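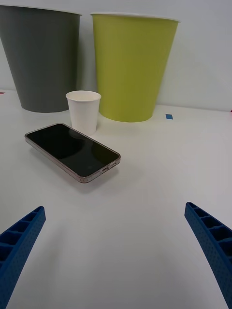

Última modificación de esta página: 21/08/2026

Farovlow, pinza de dedos flexibles para brazo de sobremesa. Informe de valoración

Objeto del informe. El área de equipamiento docente ha examinado la pinza Farovlow, que la firma Carbone ofrece como conjunto completo: dos dedos, soporte de muñeca, cámara y licencia del programa Lusus. El precio de oferta para centros de enseñanza es de 2,016 euros, impuestos incluidos; sin la cámara se queda en 1,000 menos. La valoración ha corrido a cargo de Fiorella Vitale, con revisión de Defne Demirtaş.

Dedos. Son de color azul cobalto, con superficie de punteado fino y una celosía de celdas rectangulares en el borde interior. La estructura cede al contacto y se adapta a piezas cónicas sin ajuste previo. Con vasos de papel pequeños el agarre resultó satisfactorio siempre que la fuerza se mantuviera por debajo del 40 por ciento; por encima de ese valor el borde se deforma. Las perforaciones de las caras exteriores acumulan polvo y conviene limpiarlas con un cepillo seco, operación que el manual no menciona.

Objetos planos. Constituyen el punto débil del conjunto. Un teléfono con funda, tumbado sobre la mesa, ofrece muy poco canto a unas puntas redondeadas, y la aproximación debe hacerse casi a ras de la superficie. La funda ayuda - el teléfono desnudo se escapó en varios intentos - pero no resuelve el problema. Carbone anuncia unas puntas biseladas para noviembre, con pedido aparte.

Cámara de muñeca. Proporciona una vista amplia de la zona de trabajo, con los dos dedos visibles en las esquinas inferiores cuando la pinza está abierta. La pantalla negra de un teléfono devuelve reflejos de los objetos cercanos, y el programa Lusus los tomó en ocasiones por piezas reales. Se recomienda luz difusa y cenital. Sobre mesa blanca y pared clara la separación de los vasos verde y gris fue correcta; la del vaso blanco exigió corregir la exposición a mano.

Montaje y documentación. El soporte se fija con cuatro tornillos y no requiere herramienta especial. El manual está redactado para el brazo Bultcombe y omite las medidas de otras bridas, que hubo que solicitar por correo. El fabricante indica una vida útil de 2,000 ciclos por juego de dedos, cifra que este informe no ha comprobado.

Valoración. Apta para prácticas de manipulación con recipientes y piezas de volumen. No se aconseja su compra para tareas centradas en objetos delgados mientras no se disponga de las puntas biseladas. Las solicitudes de préstamo de la unidad examinada se dirigirán al área de equipamiento, con indicación del brazo en que vaya a montarse.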